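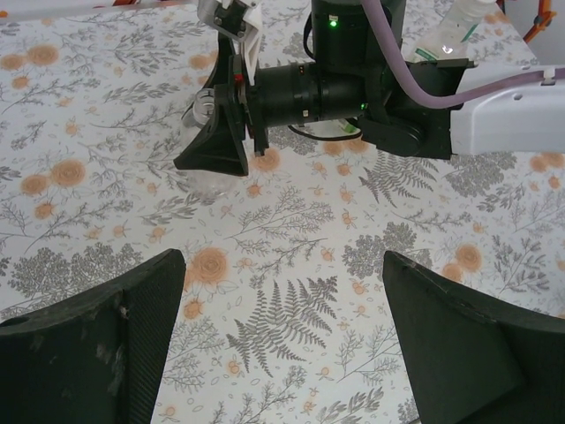 Wrist camera view, Durnance two-arm table kit.

February 26, 2020 – Prelelis has opened orders for the Durnance, a table kit with two small robot arms on a shared front rail. It ships in three crates and takes a day to set up. The walls and rail come as one box, so the arms stay in the same place relative to each other once they are bolted down.

We have been trying it with household items, mostly bottles and cups. Each arm carries its own camera near the gripper, and the views are good enough to work from at close range. The manual runs to 63 pages and is clear on wiring, less so on setting grip force.

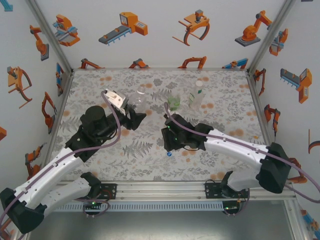 Rustetau wrote in to ask whether the arms can be bought one at a time, as its shop in Chiba only has room for a single unit. Prelelis says no for now, but single arms are planned for later in the year. Spare fingers are sold separately, 65 dollars a pair.

Thin plastic is the harder test for any gripper at this price. Too much force and a cup folds, too little and it slips. The grip setting can be changed for each arm, and we suggest starting low. 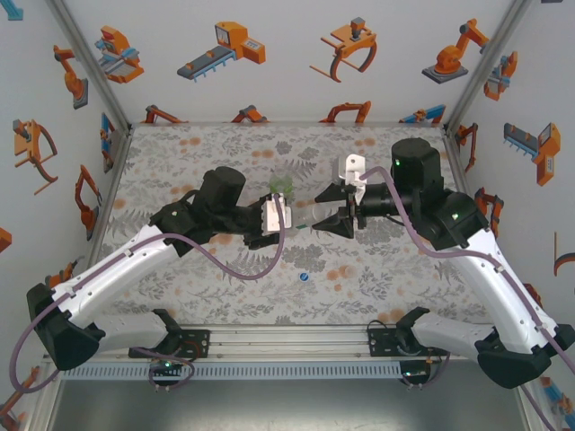

Saved settings carry over after a restart – a small thing, but the older kit lost them. Service cover costs about 2,000 dollars a year and includes one visit. Orders placed now ship in March.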